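Sorting Surfaces for Shape Blocks: Board Material and Block Spacing
Project report, Clasgate workshop course

1. Purpose

The project compared work surfaces for a table used to sort and line up small plastic shape blocks. The existing table has a perforated metal top. Blocks with narrow bases caught on the holes when pushed sideways, and lines of blocks did not stay straight. We were asked to choose a cover board, fix it to the table, and check how well a line of mixed shapes could be built on it.

2. Materials

Two boards were tested. The Brunholm board is light-colored wood with a clear grain. The Mevulen board is a coated panel with a smooth white face. Both were cut to the same outline and bolted down along the edge. The block set includes hearts, stars, hexagons, triangles, squares and cylinders.

3. Method

Each trial consisted of pushing one block a fixed distance across the board and recording whether it turned, tipped or stopped early. We ran 2,000 trials in total, split evenly between the boards. Blocks were taken in a fixed order so that each shape was used on both surfaces. Boards were wiped with a dry cloth between sets.

4. Results

On the Brunholm board, 944 pushes ended with no turn or tip. On the Mevulen board, 118 pushes failed. The difference came mostly from stars and triangles, which rotated more on the coated face.
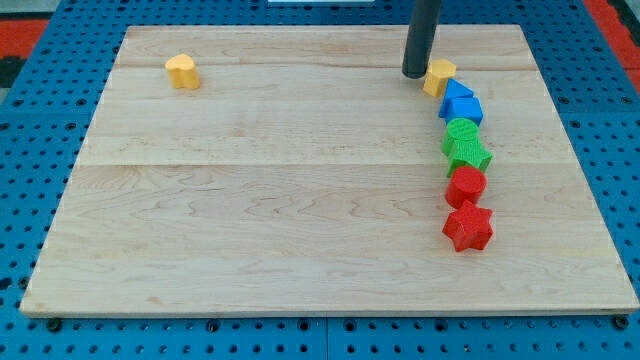
Line building was treated as a separate task. A line was accepted if neighboring blocks stayed upright and no block left the board. Straightness was not scored, and a slight curve like the one in the column along the right side of the wooden board was allowed. Mixed shapes make even spacing difficult: the green cylinder and the green star sit against each other, and the blue triangle touches the blue square. Contact of this kind was recorded but not counted as a fault.

5. Limits and further work

Only one block set was used. Seams between planks were not measured, and the wood may wear with use. The next group should repeat the trials after a term of normal use and test a raised edge strip from Ertürk on the side nearest the user.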